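3.2 Printed cloths as table coverings

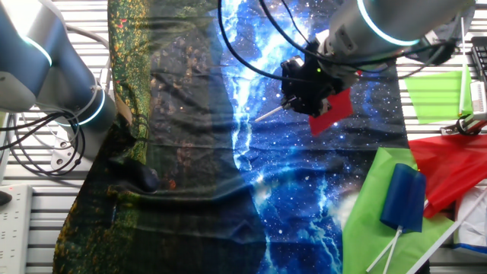

Figure 4. Two-part printed cloth on the slatted table, with colored flags.

The coverings in this part of the study were chosen for the way they change the look of a work surface without changing its shape. The bare table has a top of parallel light gray metal slats, and its regular ridges give every small object the same plain backdrop. A printed cloth removes that backdrop. The cloth in Figure 4 joins a dark, forest-like print, speckled with green, yellow and orange, to a galaxy print in deep blue and black with bright white stars. The line between the two is curved, so an object moved a short way across the table can pass from one print to the other.

We bought cloths from two suppliers, Brusell and Mavine. All were washed once before use and stored folded. None was ironed. Early in the work we tried pulling the cloths flat and clipping them to the table, but the clips got in the way of objects placed near the sides and we gave this up. The cloths were then laid by hand and left as they fell. The wrinkles and folds in Figure 4 are typical of a cloth laid this way. Slats remain uncovered along the left, at the top and on the right, and these parts were treated as a third background when the layouts were labeled.

Flags were used as the main object set for the printed cloths. A flag is a simple thing, a stick and a piece of fabric, but the fabric rarely lies the same way twice, and the thin stick is easy to lose against a busy print. The set was mixed in color and size. Figure 4 includes a small red flag on a thin white stick, a light green flag on a tall white pole, and a large red flag of glossy, crinkled fabric lying at the right edge of the table. The fabric of the light green flag is translucent, and its apparent color depends partly on what is behind it. We kept translucent and opaque flags in separate groups for this reason.

Layouts were prepared by Rupert Gruber, following a written sheet that gave the cloth, the flags and the starting side of the table. The sheet did not fix the angle of the sticks or the fall of the fabric. In all, 800 layouts were prepared, of which 433 used a printed cloth. The remainder used the bare slats or one of the plain Halliday cloths described in Section 3.1. The cloth was lifted and laid again after every 20 layouts.

Labels were made by hand under the Kamard scheme, with one outline for the fabric of each flag and another for its stick or pole. Where a fold of cloth hid part of a stick, only the visible part was outlined. Dark patches in the forest print were labeled as cloth, including the shadowy area across its lower middle. A second person checked 50 of the printed-cloth layouts. Most disagreements concerned where a stick ended against the star print, and these were settled by going back to the full-size picture. The resulting labels are used without further change in Section 4.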